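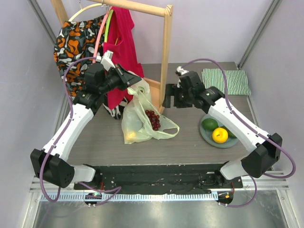

Hanging clothes over the grey wood-grain tabletop.

About Kalham Pig and Goat Boarding

Kalham is a boarding and rehoming farm for pet pigs, goats and small mobs of sheep. We sit on 40 hectares at the end of Bevan Road, mostly open pasture with a strip of river red gum along the creek. We take animals for short stays while their owners are away, for longer stays when a property is being sold or rebuilt, and at short notice when there is fire or flood in the district.

How we started

Branwen Mathias bought the place as a run-down dairy. The milking shed had no roof on the northern half and the yards were made for cattle, so the first two winters went on fencing. She had three pigs of her own at the time. Neighbours began asking if theirs could stay over the holidays, and the kennels in town would not take anything with hooves.

The first paid booking was a kunekune sow called Sunia, who came for a fortnight and ended up staying eleven years after her owners moved to a flat. The sow paddock beside the house is still called Sunia's and the small shelter in it is the original one, re-sheeted twice.

We registered as a business the year after that and took on the bottom paddocks from the Fullum family when they stopped running sheep. Branwen still manages the farm day to day. There are four of us on the roster in a normal week and a few more over summer.

What we do

Boarding. Pigs are kept in pairs or family groups, or on their own if that is what they are used to. Each paddock has a shelter with straw, a wallow and a trough that fills itself. Goats and sheep go on the higher ground. We don't mix animals from different homes.

Emergency holding. On days of high fire danger, and whenever the creek is up, we keep 5 paddocks empty for animals that have to be moved in a hurry. You do not need to be an existing client. Ring before you load if you can. If you can't, come anyway and use the lower gate, which has room to turn a horse float.

Rehoming. Most of the pigs offered to us were sold as miniature and grew. We ask a lot of questions of new homes and we will visit if the place is within two hours' drive. There is usually a waiting list on our side too, so please don't leave an animal at the gate.

Transport. We have one trailer set up for pigs and one for goats. Trips are charged by the kilometre and the rate is on the fees page.

The flood

People who know us from the news generally know us from the July flood. The creek came over the lower road at 4 am and the bottom paddocks went under in less than two hours. We had walked most of the stock uphill the evening before. Two sows would not leave their shelter and were brought out in the morning, cold and cross, standing on a pile of hay bales. Both were eating by lunch.

Over the next nine days we took in animals from properties on both sides of the river. Some had been found by themselves, and it took until spring to match the last goat to its owner. We learned a fair bit from that. All our shelters have since been moved above the flood line, the tag records are kept in two places, and we have a second water tank up the hill – the pump shed was the first thing to lose power.

Since opening we have cared for 1,210 animals, counting boarders once each, no matter how many times they come back.

Food and health

Pigs are fed twice a day on a grower or maintenance pellet, with vegetables from the packing shed at Bevan when they have seconds. We do not feed swill or anything that has been in contact with meat. It is against the law, and it is how serious diseases get into a herd. Please don't bring kitchen scraps with your pig, even as a treat.
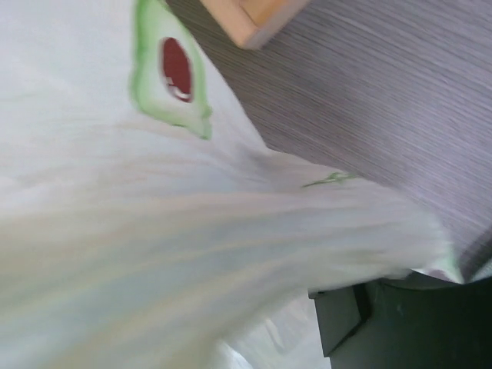 White plastic bag with a green and dark red print.

If your animal is on a special diet, pack enough for the stay and label it with the animal's name and the amount per meal. Medicines should come in the original packet with the vet's instructions. We can give tablets, drenches and most injections. There is a small charge for injections more than once a day.

Every pig needs a property identification code and a movement record before it travels to us. This applies to pets as well as farm pigs. If you have never done one, ring us and we will go through the form with you over the phone. Goats and sheep need a health statement, and we drench on arrival unless your vet has done it recently.

Visiting

The farm is open to clients by appointment. We don't run tours or parties. School groups studying agriculture can ask for a morning visit in terms two and three, with a limit of one class at a time. Wear boots you can scrub, and if you have been on another piggery or overseas in the past week, tell us before you come.

Supporting the rehoming work

Boarding fees pay for the farm. Rehoming is paid for by a separate fund made up of adoption fees and donations, and it costs us $2,000 a month on average, most of that being desexing and feed. Donations can be made at the office or by bank transfer. Straw, sound timber gates and stock panels are also welcome. We can't use treated pine, old carpet or baby bath tubs.

Contact

The office is staffed from 8 am until noon. Outside those hours leave a message and we will ring back the same day. For animals being moved because of fire or flood, use the emergency number on the front gate sign or on the contact page – it is answered all night.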